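Koluvberg Two-Part Soap Dish, Yellow on White

Bathroom and sink / Soap dishes / Item 2761

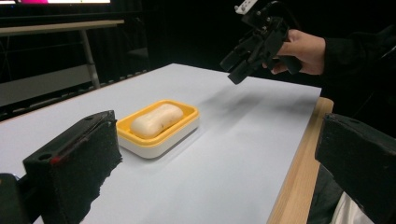 We have sold soap dishes for long enough to have opinions about them, and most of those opinions are complaints. The average soap dish is a small pond. You put a bar of soap in it, the bar sits in its own bathwater, and by the end of the week you own a spoonful of paste and a ring on the counter that has to be scraped off with a fingernail. The Koluvberg is the first one we have carried that our own people took home and kept using after the trial was over.

It is a rectangular dish in two pieces. The yellow tray goes on top and has a raised rim all the way along. The white base goes underneath. You lift one off the other when you want to clean it, and you put them back together when you're done. If you were hoping for a mechanism, we're sorry to let you down.

The yellow

It is very yellow. We mention this up front so that no one writes to us about it. Plusta makes the dish in one color combination only, and when we asked about a gray version for the customers who like their bathrooms to look like a dentist's waiting room, they sent back a polite note and another box of yellow ones. After a few months of looking at it on the shelf, we have come around to their side. An off-white bar shows up nicely against it, and you can find the thing in the morning before your eyes are working.

The yellow and the white are fixed to their own parts. You can't order a white tray with a yellow base. Two people have asked.

What fits

A regular oval bath bar is what the tray was made for, and one of those will take up most of the room inside. Set it on the diagonal if it's a long one. Once the bar has been used for a week or so it will lie whichever way you drop it.

Big square blocks of the farmers' market kind are a mixed bag. Some go in flat and some perch on the rim like a hat. If yours is the perching kind, cut it in half with a kitchen knife and keep the other half dry in a drawer, where it will also make your socks smell of rosemary.

Guest soaps shaped like shells will fit, several at a time, and will look every bit as silly as they do anywhere else.

Where to put it

On any flat surface. The dish is meant to rest on a counter, a shelf or the back of a sink. It does not hang, stick, clamp or suction itself to anything, and there is no kit that will make it do so. Dae-han Hyun in our warehouse glued one to the tiles in his shower, and would like it known that it stayed up for 77 days. We don't recommend this, and the glue won't be covered if you try to return it.

Keep it out of the direct line of the shower. No dish on earth can help a bar of soap that is being rained on twice a day.

On a wooden counter, wipe under the base now and then, the way you would with a vase or a toaster. On a smooth, sealed top you can be lazier about it.

Cleaning

Take the soap out. Lift the tray from the base. Rinse both under warm water, rub off whatever has collected in the corners, and let the two parts dry separately before you stack them again. An old toothbrush gets into the angle where the rim meets the floor of the tray, and is the only tool you'll need.

Don't use scouring powder on the yellow part. It takes off the shine, and then soap clings to it and you are back to scraping. If you have hard water and a white film has built up, a splash of vinegar and ten minutes of patience will clear it.

The maker says both parts can go in the top rack of the dishwasher. We say scrape the soap off first. Eun-ji Song, who handles our returns, did not, and her forks foamed for two more washes.

Compared with the others we carry

The Kometti is a one-piece dish with ridges. It costs less and takes up less room, and if you live alone and wash your hands at a reasonable rate, it may be all you want. The ridges are a nuisance to clean.

The Koo has a pouring spout at one end so the water runs off into the sink. It works well when it's pointed at the sink. Everyone else in your house will turn it to face the wall.

The Koluvberg costs the most of the three, though we are still talking about a soap dish and you won't need to speak to the bank. What you get for the extra money is the separate tray and the easier cleaning.

Details

Item number: 2761
Maker: Plusta
Range: Koluvberg
Shape: rectangular
Parts: tray with raised rim, base
Colors: yellow tray, white base
Mounting: none, stands on a flat surface
Soap: not included
Price: 9 dollars each
Spare tray: sold separately
Spare base: sold separately, though we have yet to meet a person who lost one

Shipping and returns

Orders leave us within 7 working days, and usually a good deal sooner. The dish travels in a plain cardboard sleeve with the tray already sitting on the base. Check both parts when you open it. If either one has cracked on the way, send us a photo of the damage and we'll mail the replacement part on its own — you don't have to send the good half back.

Unused dishes can be returned in the sleeve. Used ones can't, and we can tell. A dish that has held soap for even one afternoon smells like it, and the return form's "never opened" box has been ticked by some very fragrant people.

Questions we get by email

Will it hold a sponge? Yes, a small one. It won't dry any faster than it would elsewhere, so wring it out first.

Can I use the base by itself? You can. It becomes a plain white holder for hair ties, rings or the little screws left over from building the cabinet. The tray by itself is fine too, but you lose the reason for buying this dish over the Kometti.

Is the soap for sale? We don't stock soap. Any ordinary bar from the grocery store will do.

Will there be other colors? We ask Plusta every April. The last reply said they were happy with the yellow.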